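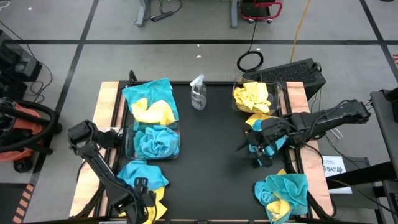
From: Solomiia Holovko
To: twoarm-users
Subject: Re: [twoarm-users] Skevo fingers on cloth, worth the money?

Rogelio Tiongson wrote:

> We're looking at the Skevo pads for a cloth job and the price
> is making people here swallow hard. Has anyone run them against
> the stock fingers on towels, or on anything soft? The only numbers
> I can find are for boxes and they look great, but we don't have
> boxes. We have rags.
>
> Also, is anyone on the Jukbridge controller with two arms going
> at once? Ours pauses every now and then in the middle of a close
> and I can't tell if it's the controller or me.
>
> Rogelio

Hi Rogelio,

Yes to both, and I'm sorry about the second one.

We've had the Skevo pads on at Bavville since September. The job is microfiber towels in two colors, teal and yellow, into clear plastic bins, with a spray bottle thrown in because Edgardo felt the test was too easy. It was not too easy.

We logged about 1,350 grasps before everybody got sick of it. Most of those went into finding out what we were doing wrong, so please don't divide anything by that number. The part I'd defend in public is the last block, same towels, same table, same script, operator allowed to touch nothing except the reset button. Stock fingers got 66 first-try picks out of 100. The Skevo pads got 81 on the same count. By "pick" I mean the towel left the table and was still in the fingers over the bin. If a second towel came along for the ride I counted it as a miss, and there was a long argument about that which I won by being the one typing.

That looks like a nice win for Skevo until you go through the misses. Nearly all the stock finger misses were towels lying flat. The tips skate over the top and close on air. Once a towel is crumpled up with a ridge to grab, I couldn't tell the two sets of fingers apart, and neither could Aleksi, who was sure he could. So if your rags come out of a bag in a heap, save your money. If somebody upstream folds them neatly for you, buy the pads or go have a word with that person.

The pads are worse in one spot, and I haven't seen it in the literature that came with them. They hold on to fuzz. You open the fingers over the bin and the towel stays put, hanging by a few fibers and looking at you. Stock fingers just drop it. We ended up adding a small wiggle after release, which cost time on every single drop and looks ridiculous when visitors come by. Aleksi has a version where the wiggle only runs if the wrist camera still sees color between the fingers. It works on yellow. On teal it mostly works, and he's asked me not to put it any more strongly than that.

Two towels at once is the other sore point. A yellow one tucked inside a teal one reads as a single lump from overhead, and either gripper will cheerfully take the whole lump. The pads are if anything better at this, being grippier. What helped was coming in from the side with the overhead height estimate switched off and going in slow, then pinching only the top edge. What helped more was using the second arm to hold down whatever was underneath. That doubles the ways you can hit yourself, of course. We've had one good knock so far, no damage except to Edgardo's opinion of my path planner.

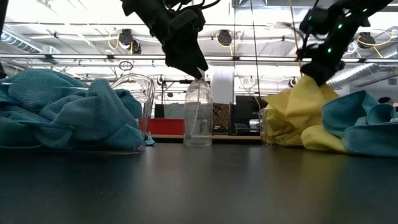 Clear stuff is where the cameras let us down, well before the fingers get a say. The depth camera is fine on cloth and close to useless on anything see-through. It will report the far wall of a bin as the near one, or skip the bin entirely and give you a very confident reading of the table. We tried the Akolgo stereo unit for a couple of weeks because Leonora had one in a drawer. Better on edges and rims, worse on a dark tabletop, where it picks up reflections and gets ideas. In the end we kept the depth camera for towels and taught the bottle by hand, neck height and all, and left it at the same spot each run. I know that's cheating. I'd still do it again.

If you do want to pick bottles, drop your closing force first. We run at 50 percent for the neck and full for cloth. The Skevo pads are soft enough that they'll forgive you a few millimeters of sideways error on a neck. The stock fingers will tip it over, and then you get to teach the height again.

Now the Jukbridge. It's probably not you. We had the same pause in the middle of a close, only with both arms moving, and never when I was sitting there watching for it. Things I did that made no difference:

- new cables on the right arm
- older firmware
- newer firmware
- moving the controller off the floor
- moving it back, as the cable no longer reached

What did make a difference was the state message rate. Out of the box both arms report as fast as they can, and when both grippers close together the replies stack up and the controller sits there reading its mail. Cut the report rate for the arm joints and leave the grippers alone. I'd start at half and see. Since then we've had the pause twice, both times while someone was also recording every camera to the same disk, so I'm willing to blame the disk.

Check too that you're not sending the close command again while the first one is still running. We were, for most of a month. The gripper treats it as a fresh command and starts its ramp over, so from the outside it looks exactly like a stall. The log doesn't complain. It thinks you wanted that.

A few odds and ends:

Tape down the fingertip cable before you put the pads on. There's no room after.

Wash the towels before you test. Brand new ones shed for the first several runs and the pads get slick with lint. I wipe ours between blocks with a damp cloth, and yes, it's one of the towels.

The pads have lasted so far. One corner is starting to lift on the left gripper and I've been ignoring it in the hope of finishing the teal runs first.

I can send you the script and the raw log if you want them. The script is short. The log has comments from Edgardo in it, so maybe skim it before you forward it to anyone who signs for things. What are you using overhead, by the way? If it's the same depth camera I'd like to compare notes on the flat towels, especially dark ones, as we only have the two colors here and I suspect teal is flattering us.

Solomiia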